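About Rustden
Company | Who We Are

Rustden makes cooking and finishing oils in small batches and sells them to restaurants, bakeries and home cooks.
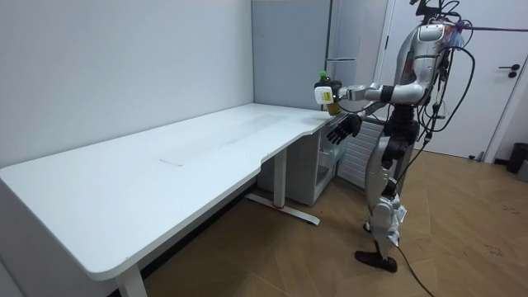 We started with sunflower oil, pressed on a secondhand machine that Orest Onyshchenko bought from a mill that was closing down. Orest had worked in seed cleaning for 12 years and wanted to press what he cleaned. The first September we filled 1,273 bottles and sold most of them at two farm markets. The rest went to a bakery that still orders from us.

Today we press sunflower, pumpkin seed, flax and mustard. Seed comes from growers within a day's drive. We test each load for moisture when it arrives and send it back if it is too damp to store. Pressing is done without added heat, and the oil rests in tanks until the solids settle. We do not bleach or deodorize it. Color and taste change a little from one harvest to the next – customers who need a steady flavor should ask us for a blend.

Our oils are sold under two names. Sirko is the everyday line, in larger bottles for kitchens that go through a lot of it. Otovetti is the finishing line, meant for salads, soup and bread. Both are pressed and bottled in the same building. Deliveries are handled by Tronel, who also pick up empty crates on the return trip.

We supply over 1,000 accounts, most of them small. There is no minimum order for local pickup. For shipped orders the minimum is one case, and cases can be mixed.

The leftover press cake goes to livestock farms as feed. If you keep animals and would like to be on the list, write to the office and tell us which kind you can use – flax cake runs out first.

Orest still runs the press room and answers questions about seed contracts. For orders, labels and price lists, please use the contact form.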